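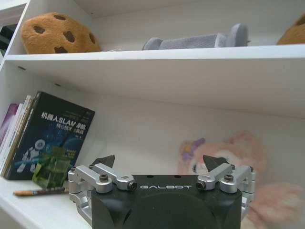
Reading corner, white shelf: plush cookies and a gray plush toy on one level, books and a pink plush toy on the next.

Frequently Asked Questions about the Shelf Corner

Saithong Reading Room is a small place and we keep the rules short. These are the questions which visitors ask most often. The answers were last checked in March 2024.

Can my child take the plush toys down from the shelf?
Yes, please. The toys are there to be held while reading. We ask only that they stay inside the reading room and do not go to the snack table.

Are the cookie cushions for sitting on?
They are better for leaning on or for hugging. When children sit on them every day the filling moves to one side, and then the cushion does not stand up well on the shelf any more. For sitting we have the flat mats near the door.

How do you wash the plush things?
We wash small toys in a closed laundry bag, with cold water and the gentle program. The cushions are washed by hand and dried flat. Drying takes a long time, so if your child's favorite is missing for a day or two, it is probably at the laundry.

My child is allergic to dust. Is the corner safe?
We can not promise this. The shelf boards are wiped every morning with a damp cloth, but plush keeps dust inside also after cleaning. Tell us before you come and we will put the soft toys into a closed box during your visit.

Why are there technical books beside the toys?
Parents read here too. One of the books is in Chinese and is about SLAM technology for robots, and small children like it for the cover, with the white robot and the stars. They are allowed to look through it. Please turn the pages slowly.

Can I borrow the books?
Members can borrow up to three books at one time. Write the title in the notebook at the desk, also when you take it only for one night. Membership costs 45 for a family and is valid until the end of June.

The books are leaning. Should I straighten them?
If you like, yes. A book that leans for many months can get a bent spine, so we are thankful for help. Push the row gently against the side panel and do not press it too tight — a child should be able to pull out one book without the others falling.

Where do pencils go after drawing?
Back to the pencil cup at the desk. If you find one lying on the shelf, you may use it first and bring it back later. Pens and markers are not allowed in this corner, because the ink does not come out of the plush.

Can we donate toys or books?
Clean toys without loose buttons are welcome. For books, please ask first — we already have more than 1,000 in the back room and the space is limited. We do not take toys with batteries.

We forgot our own toy. What happens with it?
Found toys are kept at the desk and not on the shelf, so that they do not get mixed with ours. Describe the toy to Theerawat Kaewkla at the desk and he will look for it. After the end of the season, the toys which are still with us join the shelf.

Contact: Theerawat Kaewkla, reading room desk | © Saithong Reading Room | Back to top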